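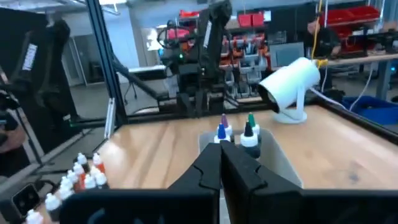 How to hand a sorting job over to a robot arm without losing the people who used to do it

When we started moving small-bottle sorting over to the arms at Gristton, I thought the hard part would be the arms. Most of my afternoons went into talking with people, and I'm glad they did, so a good part of this page is about that.

Before you start

Sit with whoever does the job now, for a whole shift if they'll have you. Nasrin Kiani had been sorting squeeze bottles into bins for years, and in one morning she told me more than the work instructions ever had - which caps stick, which bottles tip over, and when it pays to stop and wipe the table.

Step 1. Pick one small piece of the work

Start with one bin and one kind of move. Ours was picking bottles off the tabletop and standing them up in a gray plastic bin. The bottles with white pointed caps, the ones grouped loosely on the left of the table, can wait until the colored tips are going well.

Step 2. Set the table the way a person would

Let the sorter decide where the bin goes. Keep cables out of the reach of the arm, and leave part of the bin free so the fingers have room to come down.

Step 3. Run it slowly, with company

Plan on 2 people for the first week, one at the stop button and one watching the bottles. We ran 800 picks before anyone touched the speed setting, and Vasco Rebelo wrote down every miss in a plain notebook (please do this, even if your software keeps a log!).

Step 4. Settle the new job early

Tell people what their day will look like before the arm is running, and put it in writing. Nasrin now sets up the tables, checks the finished bins and decides when a batch needs a second look. She got the pay grade that goes with it, which took Arnaldo Falcão some eight weeks to arrange, so ask early.

Step 5. Keep the hand skill alive

Once a month, have everyone sort a bin by hand. Arms go down for service, and orders still have to leave the building by four o'clock.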